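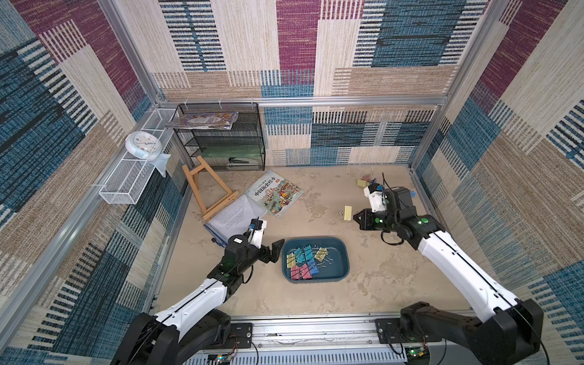
Questions we get asked about our rugs

We answer the telephone ourselves at Lillico, and over the years the same questions have come round again and again, so we have written the answers down as fully as we can. If yours is missing, do ring or pop in. The kettle is usually on!

Do I need to order a size you have in stock?

Not at all. Most of our flatweaves come in set sizes, but the Okero range is woven to order and we can make it to any length you like, up to 600 cm. The width is limited by the loom, so for a very wide room we would join two pieces with a hand-sewn seam down the middle. We'll send you a photograph of a joined one first if you're nervous about it. Some people like the seam and some can't stop looking at it once they know it's there, and it's much better to find out which sort you are beforehand.

How big should a rug be for under a dining table?

Bigger than you think, I'm afraid. Pull a chair out as though you were getting up from lunch, and measure to its back legs. If those legs land on bare floor you will be catching the edge of the rug every single evening. We suggest laying newspaper down to the size you have in mind and living with it for a day or two (tape the corners, especially if you have a cat).

How long will a woven-to-order rug take?

Please allow 16 weeks. It can be quicker in spring, and it is nearly always slower if you order in July, when the weaving shed closes for its summer break and everybody goes off to the seaside. We'll write to you when your yarn has been dyed and again when the rug comes off the loom, and you're welcome to ask how it's getting on in between.

Can I see the colours before I decide?

Yes, and please do. Screens are hopeless with reds in particular, and we have had many a long conversation about what one person calls rust and another calls brick. We'll post you up to 2 swatches free of charge, and there's no need to send them back. Put them on the floor where the rug will go and look at them in the morning and again under your lamps at night. A swatch held up at the window will tell you very little about how the wool looks underfoot.

My new rug is shedding. Is something wrong with it?

Almost certainly not! New wool lets go of its loose fibres for the first few months, and the pile rugs in our Plisell range do it more than the flatweaves. Vacuum gently with the beater bar switched off, and never pull at a tuft that's standing proud. Snip it level with scissors. If it's still filling the vacuum after half a year, get in touch and we'll have a look at it.

What should I do about a spill?

Blot, blot and blot again, with a plain white cloth, working from the outside of the mark towards the middle. Rubbing pushes the spill further down and roughs up the wool. Cool water is enough for most things. For red wine or coffee, ring us before you reach for anything in a bottle, as some carpet sprays will take the dye out along with the stain.

Can you mend a rug I didn't buy from you?

Very often, yes. Severin Strebel looks after our repairs, and he is happy to see anything hand-woven or hand-knotted, whatever state it's in. Moth damage, frayed ends and chewed corners are his daily bread. He'll give you a price once he's had it on his bench and turned it over, so we can't quote from a photograph, though a photograph does help him tell you whether it's worth the journey.

Do I need an underlay?

On wood, stone or tile, yes please. It keeps the rug from creeping and makes it last a good deal longer. We stock the Reisinger felt in two thicknesses, and will cut it a little smaller than your rug so that the edges lie flat.

Can I return a rug if it doesn't suit the room?

Stock rugs can come back within 30 days, as long as they're clean and unmarked. Woven-to-order pieces can't, which is why we go on so much about swatches and newspaper. Roll it with the pattern facing inwards, please, and never fold it.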